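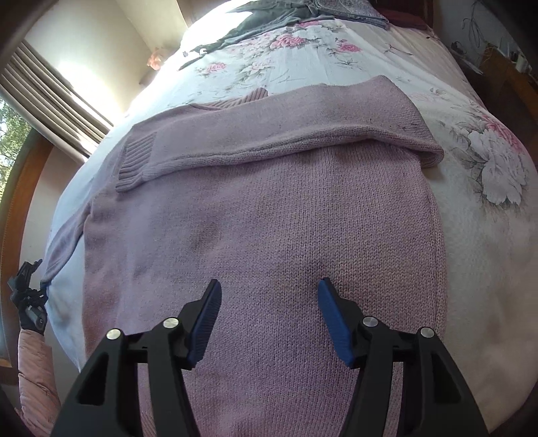 This month I went to the open day of Willo, in Tumombridge. They teach robots to handle clothes, and I promised some of you a report. I will write it in small pieces, as I am slow in English. 1/

First, how I came to be there. Lamisi Acheampong, who was my classmate at the technical college, works at Willo now. She sent me the sign-up page in March and I filled it in the same evening. There were 12 places in my group. 2/

I expected a big hall with a yellow fence and an engineer with a microphone. The first part was a talk with slides, yes. But the demonstration was given in a bedroom, with a real bed and real clothes, and we were let in a few at a time. 3/

The work itself is very plain. A person takes a hand-held gripper in each hand and does the housework with them. Two fingers on each side, nothing more. Every movement is recorded, and later a robot arm with the same kind of fingers has to learn from it. 4/

The task for my group was the jumper. You lay it face down, bring one sleeve across the back, then the other, then fold up the body. I do this at home without any thought. With two fingers per hand you must think about each corner. 5/

I asked Seidu Nutsugah, who led our group, why knitwear. He answered that a shirt is more or less honest about its shape, while a jumper stretches, and when you let it go it does not return to the same place. The learning program has to see a lot of that. 6/

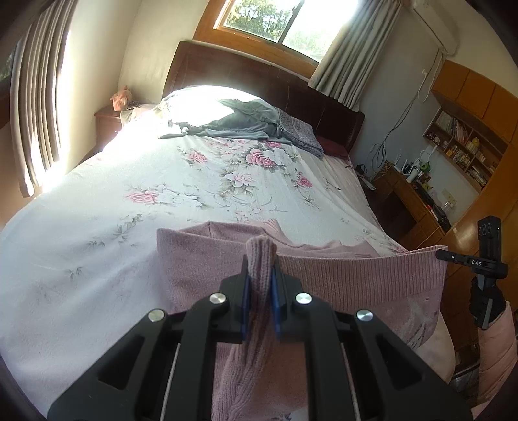 A pinch of pink knit between the blue finger pads. The second gripper is on the right. 7/

What I learnt from watching: the pinch is the difficult moment. If you take too little, the knit slides out. If you take too much, you lift the layer under it also, and the fold is spoilt. The people who do this work daily come down quite slowly and close the fingers at the last moment. 8/

Some numbers from the slides, for those who like them. They have 3897 recordings of folding so far, and 579 of those are jumpers. The rest is towels, T-shirts and trousers. Socks have their own list and I did not write that one down, sorry. 9/

Not every recording is kept. Lamisi explained that a second person watches each one and marks it good or bad. Bad can mean the garment fell, or the hand went out of view, or simply the person hesitated too long. About 347 were thrown away last winter, and she said it was painful for everyone. 10/

Then we were allowed to try. They gave us a tea towel, because it forgives more. My first attempt looked like a boat. My second was a rectangle if you were polite. A schoolboy in our group did it better than all the adults and he was very calm about it. 11/

The grippers are lighter than I thought, but after a few minutes I felt it in the thumb. I asked if they change hands or take pauses. Seidu said the pauses are fixed in the timetable and you may not skip them, even when it goes well. I was glad to hear this. 12/

Somebody asked the question about jobs, of course. The answer was careful. They said the first customers will be care homes and laundries that cannot find enough people for the evening shift. I would like to believe it. I have also worked in a laundry, and I know the evening shift. 13/

After that we saw the robot arm try the towel by itself. Three tries, one good fold, one almost, and one where it closed on air and folded the air with great attention. People clapped for all three. The jumper it cannot do yet. They told us so directly and I respected that. 14/

Practical things, if you want to go. The entrance is on the side of the old Frimpong building, not on the main street. I walked past it two times. From the station take the bus and get off at Wedis, then five minutes on foot. The bus does not come often after six in the evening. 15/

There was tea, and ginger biscuits which were gone before my group came out. Go in the early group. 16/

For those who asked me by message: yes, children are welcome, but they must stay with an adult in the demonstration room. You can take your own photos if you ask first. The next open day has no date yet. Lamisi will tell me and I will add it under this post. 17/

One correction to number 5. Lamisi read it and says they do not always start with the same sleeve. They change on purpose, so that the robot does not learn only one side. Thank you Lamisi. 18/18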